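Review: Cora, the wrist-only imitation learning kit from Sirkbridge

Reviewed by Mirjam Tanner, 9 May 2025

I have been waiting for somebody to package this properly. Wrist-only imitation learning, where the policy gets nothing but the view from a small camera by the gripper, has been a fun line of work to follow for a while now, but trying it at home (or in a small lab, in my case) has meant gluing together other people's repositories and hoping the time stamps match. Cora does the gluing for you. I've had it on the bench and then in a bathroom for the better part of a month, and I like it a lot!

What you get is a data recorder, a labeling tool, a training script with sensible defaults, and a short method paper that explains why the thing is built the way it is. You supply the arm and the gripper. The paper is worth reading first. Its main claim is that with one close camera, most of the failures people blame on the policy come from the recorder: frames and joint readings drift apart by a little, the network learns to act on a picture that is slightly stale, and the fingers arrive late at everything. Cora stamps each reading at the source and resamples afterward, and it refuses to save an episode if the gap gets too wide. That last part annoyed me for a day. Then I went back over my old recordings with the checker and found out how bad they were.

Setup

Quick, by the standards of this field. The recorder found the camera right away and found the arm on the second try, after I changed a network setting that the manual mentions only in the appendix. Calibration is a matter of pointing the camera at the printed board and moving the wrist through a handful of poses. Ruwan Pathirana, who shares the lab with me, did it without reading anything and got nearly the same numbers I did, so I'd call it forgiving.

The one snag is the cable guide that comes in the box. It's stiff and it pulls on the connector when the wrist rolls past a certain point. I took it off and used hook-and-loop straps.

The method in use

I tested on bathroom counters, since that's the setting I care about: pick up a small object, put it back where it belongs, leave the rest alone. Cora wants demonstrations in short pieces, with a label for each one ("reach," "close," "carry"), and it trains a single network on all of them together. I recorded 40 demonstrations for the soap task and trained overnight.

The next morning's runs were the best I've had from a wrist camera. The approach is smooth, it slows down near the object, and when I moved the dish between attempts it went looking for it. I really did grin at that one. The old policy, trained on the same arm with my own scripts, would head for the spot where the dish used to be and close on air.

The part I'd point other people to is the light. Glossy stone and chrome are miserable for a camera this close, with glare along the front of the counter and a faucet shadow that swings across the basin as the day goes on. The paper's answer is a training trick they call shade mixing: bands of brightness are cut from one episode and laid over another, so the network sees the same reach under a lot of different lighting. It's a simple idea and it's cheap to run. I trained with it on and off, and the version without it was fine in the morning and hopeless by the afternoon, hovering over a bright streak as though there was something in it to grab. With shade mixing on, it mostly ignored the streak. Mostly — it still got stuck on 2 of the afternoon runs, and both times a nudge of the wrist was enough to free it.

Clear plastic is where it falls down. Thin wrappers and packets give the network very little to hold on to, and it will happily reach straight past one. The authors say as much in their limitations section, so I can't complain that I wasn't warned. Ruwan thinks more demonstrations would fix it. I think it needs some sense of touch in the fingers, and we have not settled the argument.

Compared with Tisier

Tisier is the other package I've spent real time with, and it's still the better choice if you have a fixed overhead camera as well as one on the wrist. It handles several views gracefully and its replay viewer is nicer to look at. It's also heavier, and with only the wrist view it felt lost to me, particularly once the object had slid out of sight below the fingers. Cora keeps a short memory of recent frames for exactly that moment, and you can see it paying off in the last bit of a grasp.

Small complaints

The labeling tool has no undo. Episodes are named by time only, so make your own notes or you'll be opening them one by one. Training progress is reported as a single number with no explanation of what a good one looks like. The color of the live preview is a little off from what gets saved, which doesn't matter to the network but did send me hunting for a camera fault.

Would I keep it? Yes, and I've already wiped my old scripts off the lab machine. Next up is the kitchen, and then a longer go at the wrappers with softer fingertips. If you've had any luck with clear packaging from a wrist view, please write to me, I'd love to compare settings.
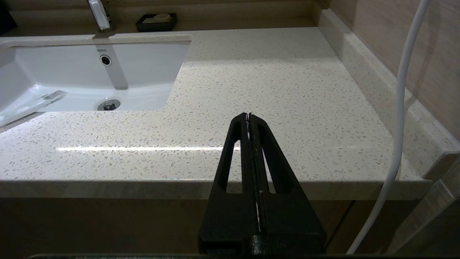 Wrist view over the bathroom counter, with the faucet's shadow down the back of the basin and a bright streak along the front.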